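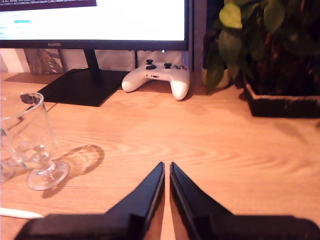 Tonbridge, September

To: the list
Subject: Re: Old parish minutes – what to do about the place names

Replying to the message from earlier this week, which I have left in below so that people who have joined since can follow.

> I have now been through the first box and typed up 27 of the
> meetings. The handwriting is fine until the clerk changes, and then
> it is dreadful for several years. My question is about spelling.
> Surstead is written at least four ways, sometimes two of them on
> one page. Do we type what is there, or do we put the modern
> spelling so that people can find it? I have been doing a bit of
> both and I can see that is going to cause trouble.
>
> Also, does anybody know what "the Mollah piece" is? It comes up
> whenever they talk about drainage. I took it for a field, but in one
> entry they pay a man for mending it.

On spelling, please type what is on the page, mistakes included. We then put the modern form in the index and not in the text. I know this is slower. We tried it the other way with the school log books and had to go back over 40 pages when a reader asked whether the spellings were the original ones. We couldn't tell her without getting the books out again.

If a word can't be read, put a question mark in square brackets and move on. Please don't guess from what the sentence seems to need. Where you can read part of it, type that part and then the bracket.

The Mollah piece is harder. The tithe map has a plot called Mollah on the low side of the road, next to the ditch, so a field is a fair reading. But "piece" was also used here for a stretch of bank that a household had to keep up, and you could certainly pay someone to mend one of those. I would leave it alone for now. If the second box has the drainage accounts in it, they may settle the matter.

The index stands at 3,315 lines as of this morning. A fair number are duplicates, mostly people entered once with an initial and once with the full Christian name. I have started merging these, but only where the two entries share an occupation or an address. The rest can wait.
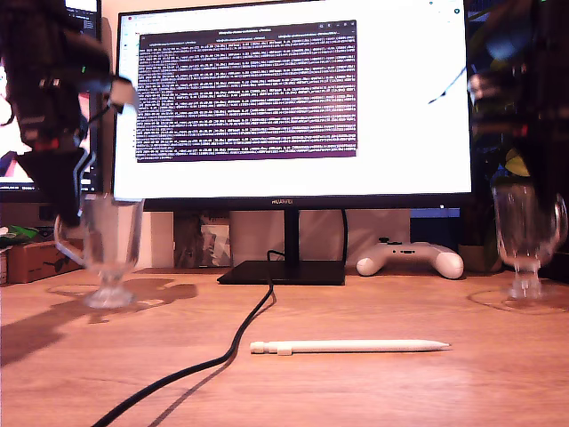 The desk at Tonbridge, September.

Two other things while I am writing.

The bundle marked Stollau is not ours. It is a set of letters and a few receipts that must have been put in with the parish papers when the chest was cleared, and it has nothing to do with the parish as far as I can see. I have written to the record office to ask if they want it. Until they answer, please leave it tied up and don't number it. If you have already given any of it a number, let me know which, and I will leave a gap in the run.

Printing. The quote for the booklet is for 200 copies with a card cover. We sold fewer than that last time, and there is still a box of the old one under my stairs. I would sooner do a short run and reprint if it goes. Views to the list, please, and not to me alone, as I lose track of who has said what.

I can take the second box from whoever has it any evening after half past six. Ring first – the bell doesn't work.

--
To leave this list, send a blank message with "unsubscribe" in the subject line.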